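Stonemel brings its iced tea table to Skakmont

For release: Tue 4 June

I've been making iced tea in my own kitchen for 9 years, mostly for whoever happened to be sitting in it, so I'm very pleased (and a bit giddy) to say that Stonemel is putting on its first proper season of serve-yourself tea at Skakmont. We open this week and we'll be there until the end of summer, 8 in the morning until the last dispenser runs dry.

The idea is a simple one. You take a clear cup, fill it with ice until it's about two-thirds full, then go to the big glass dispenser and help yourself. Ice first, please! I've tried it the other way and all I got was a wet sleeve.

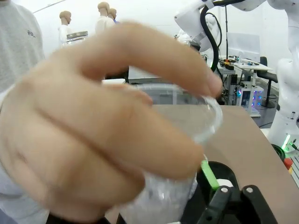
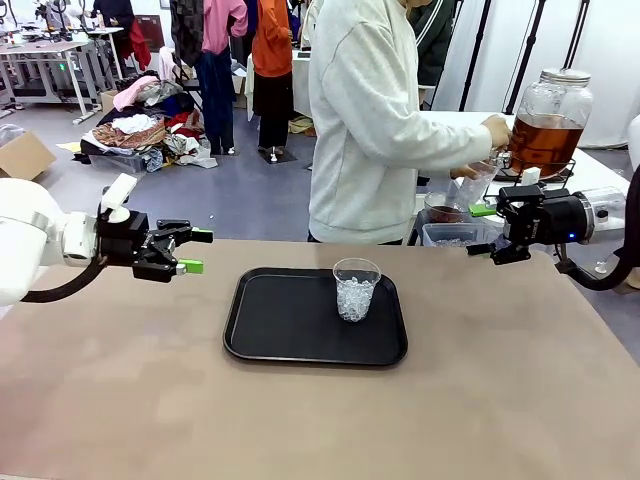 Ice in the cup, a black tray to stand it on, and the glass dispenser at the back.
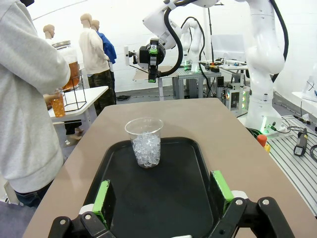
The house tea is called Sowa. It's a plain black tea, brewed strong overnight so the ice can't bully it, and I don't sweeten it, so there's syrup on the side for anyone who wants some. Finska is the other one, with orange peel and a little cardamom, and it was meant to be a winter drink. I first made it in January and people kept asking for it cold, so cold it is.

We've ordered 2,000 cups to start with and I've no idea how long they'll last. If you bring your own, even better, we'll take a bit off the price. Trays can be borrowed if you're carrying for a table, but do bring them back, as I only bought 64.

For samples, opening times or a chat about having the tea table at your own do, write to the Stonemel press desk at Skakmont. It's me who answers, usually in the evening.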